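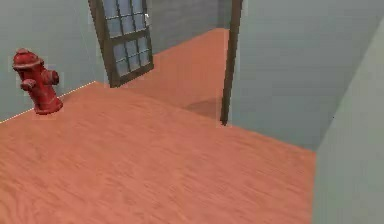 Week 4: Water in the Older Town

Welcome back, everybody, and thank you for the maps you sent in -- they were a pleasure to go through. We left off with Henitham drawing its water from shared wells, and now we follow the pipes as they spread uphill.

The first main was laid from the Diekmann reservoir down to the market, a run of 700 yards, and it was made of bored logs. Wood sounds like a strange choice to us, but elm and pine were cheap, they bent a little with the ground, and most towns already had people who knew how to work them. When a fire broke out, the crew dug down, cut a hole in the log, let the pit fill, and bucketed or pumped from there. Afterward they hammered in a wooden plug, and that is where we get the word "fireplug," which plenty of older folks still use (my own grandmother did!).

Iron pipe changed the whole picture. It held more pressure, and a fixed outlet could be left standing on the street, ready to go. Henitham placed its hydrants 300 feet apart in the mill district and a good deal farther apart in Notillow, where the houses were mostly rented. Keep that difference in mind, please, as we'll come back to it when we talk about insurance rates and who got to set them.

Terms to know: main, standpipe, head, pressure zone, dead end.

For Friday: read the Civora waterworks report, pages 1 to 15, and skip the tables unless you enjoy that sort of thing. Then write a page on one question. If you had sat on the town council with money for a single new main, which street would have gotten it, and what would you have told the others? Bring a printed copy -- we'll be trading papers in pairs.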